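Secção 7. Demonstração com visitantes: posto de limpeza da casa de banho

7.1 Âmbito

A presente secção aplica-se às visitas guiadas e aos dias abertos em que o posto de limpeza do sistema Lirix é mostrado ao público. Complementa a Secção 4 (Colocação do arnês) e a Secção 5 (Calibração das garras manuais), cujo cumprimento se pressupõe. Não dispensa a leitura das regras da instituição anfitriã.

A demonstração é conduzida por um operador habilitado, acompanhado por um assistente de sala. O operador maneja as garras; o assistente recebe os visitantes, vigia os limites do posto e responde às perguntas. As duas funções não podem ser acumuladas pela mesma pessoa.

7.2 Preparação do posto

1. Confirmar que a sanita e o lavatório de demonstração estão assentes e estáveis. Estas peças não têm ligação à rede de água e não devem ser utilizadas para outro fim.

2. Retirar da zona de trabalho do operador os utensílios que não constem da ficha da tarefa. Os objetos de outras tarefas podem permanecer junto do posto, desde que não impeçam a passagem.

3. Encaminhar os cabos de alimentação pelo lado oposto ao dos visitantes. Nos pontos de atravessamento, aplicar a calha fornecida no conjunto Kidia.

4. Marcar no pavimento a linha de visitantes, a uma distância mínima de 130 cm do operador.

5. Ligar as duas garras e aguardar que a luz verde de cada uma fique fixa. Se uma das luzes piscar, repetir o procedimento do ponto 5.3.

6. Limpar com um pano seco as faces dos cubos marcadores. Não utilizar álcool nem produtos abrasivos.

Nota: as faces impressas dos cubos não devem ser cobertas por autocolantes, crachás ou etiquetas de inventário.

7.3 Colocação do operador

1. Vestir o arnês sobre a roupa e fechar as fivelas. As tiras devem ficar justas aos ombros, sem limitar o movimento dos braços.

2. Tomar posição em frente da sanita, com o lavatório ao alcance da garra esquerda.

3. Abrir e fechar cada garra três vezes, sem objeto, e verificar no ecrã da sala que ambos os movimentos são registados.

4. Aguardar o sinal verbal do assistente antes de segurar qualquer utensílio.

CUIDADO: não introduzir os dedos entre as maxilas de uma garra ligada. Os visitantes não podem tocar nas garras durante a execução da tarefa.

7.4 Execução da tarefa

1. Segurar a escova com a garra direita, pelo cabo, e verificar que não roda entre as maxilas.

2. Levar a escova até à sanita num movimento contínuo, a velocidade moderada. Os movimentos bruscos prejudicam o registo e dificultam o acompanhamento pelo público.

3. Manter a garra esquerda aberta e disponível para apoio.

4. Executar o gesto de escovagem de acordo com a ficha da tarefa. A série Dovel, utilizada nas visitas, compreende 231 execuções de referência, das quais quase 100 dizem respeito a utensílios de cabo.

5. Pousar a escova no suporte e recuar um passo. O assistente anuncia o fim da execução.

Nota: se a escova cair, o operador não deve apanhá-la com a mão. O assistente interrompe o registo, recoloca a escova e reinicia a tarefa no passo 1.

7.5 Acolhimento dos visitantes

Os grupos entram na sala Đoàn pela porta principal e permanecem atrás da linha marcada. Antes da primeira execução, o assistente informa os presentes de que a câmara do operador está a gravar e de que a zona de trabalho pode incluir pessoas próximas. Quem não pretender ser gravado deve ser conduzido à zona lateral de observação.

As perguntas são respondidas entre execuções. Durante a tarefa, ninguém se dirige ao operador, salvo por motivo de segurança.

CUIDADO: em caso de queda, tropeção ou mal-estar, interromper de imediato a demonstração, desligar as garras e seguir o plano de emergência do edifício.

7.6 Encerramento

1. Desligar as garras antes de abrir as fivelas do arnês.

2. Guardar as garras com as maxilas fechadas e os cubos protegidos.

3. Registar na folha de sala as execuções interrompidas e o respetivo motivo.

4. Entregar a folha ao responsável pelas demonstrações, Liam Coughlan, até às 18h00.

As alterações introduzidas em maio nesta secção substituem as instruções anteriores relativas a visitas.

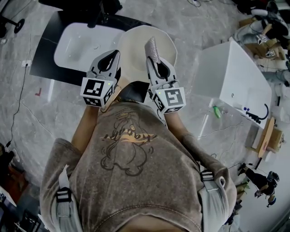

Pode um visitante experimentar as garras no final da demonstração?

A experimentação é permitida apenas depois de terminado o registo, com um visitante de cada vez e na presença do operador. O visitante utiliza as garras sem arnês e segue as indicações de segurança do ponto 7.3.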